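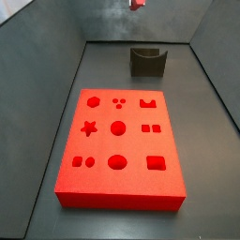 Chapter 4
Writing for Daytime Serials

A daytime serial is a television drama produced in daily episodes with no planned ending. Its methods differ from those of evening drama mainly in volume. The Tendau studio in Fuvville, used as the main case in this chapter, tapes 166 script pages in a normal week.

Work is divided among three levels of writer. The head writer prepares the long story, a document covering several months of plot. Outline writers break it into episodes. Script writers then supply dialogue, usually one episode each per week.

Casting affects the long story directly. When an actor leaves, the part may be recast, written out, or rested. Arben Petkov played the hotel owner Denard for 4000 episodes, and 141 outlines were revised after he retired in October. The rival serial Karagiannis recast a similar part within a month and left its outlines unchanged.

Section 4.1 defines the terms used in outlines. Section 4.2 covers the long story, and Section 4.3 treats recasting and its effect on contracts.

4.1 Terms

A beat is the smallest unit of plot that an outline records.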